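Home | About | Projects | Take part | Contact

Call for participants: does a cooling mattress topper do anything?

Trurkance is looking for people who sleep badly in summer and don't believe what's printed on the packaging. If you already love your cooling topper, please leave this one to somebody else.

We've read the claims. Gel, bamboo, "phase change", a fabric said to know when you're warm. Most of the evidence behind them comes from the people selling the stuff, and the studies tend to be short and small. Our last survey drew 2,086 replies, and plenty of those people had paid good money for something they later put in the linen cupboard. A survey can't tell us much more than that, so we're running a home trial.

What's involved

You'll sleep on your usual bed for 2 weeks, then on whatever we send you for another 2. It may be a plain cotton cover. You won't be told which colour label means what until the end. Each morning before 9 am you fill in a short diary, including the dull bits (fan on or off, windows, dog).

Who we want

Adults in Brullance or Simiyu with no air conditioning in the bedroom. Shift workers are welcome – they're usually left out, which we think is lazy. Couples can apply but must both keep the diary.

What you get

A $20 grocery voucher for each completed week. You don't keep the topper. We make no promise that you'll sleep any better, and we'd be wary of anyone who did.

No manufacturer is paying for this. The Dirier fund covers it and has agreed in writing that we publish whatever we find, even if it's nothing much.

Apply through the Take part page by the end of September.
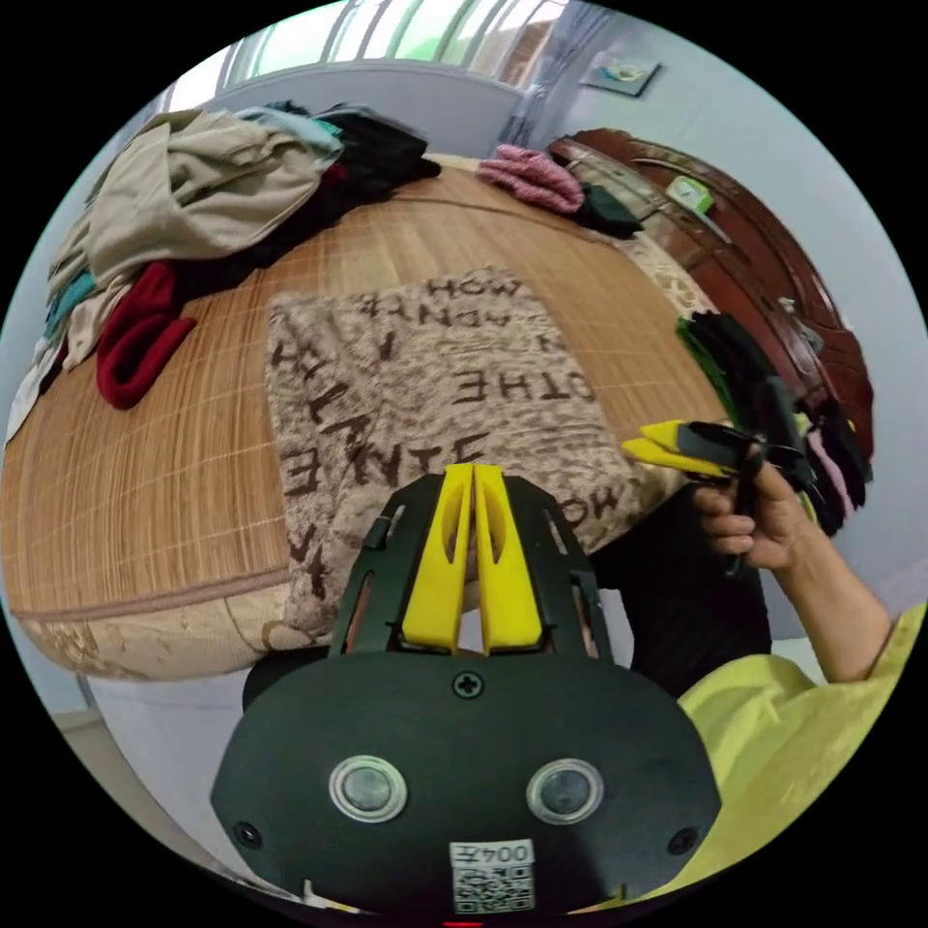 A woven bamboo mat on a bed.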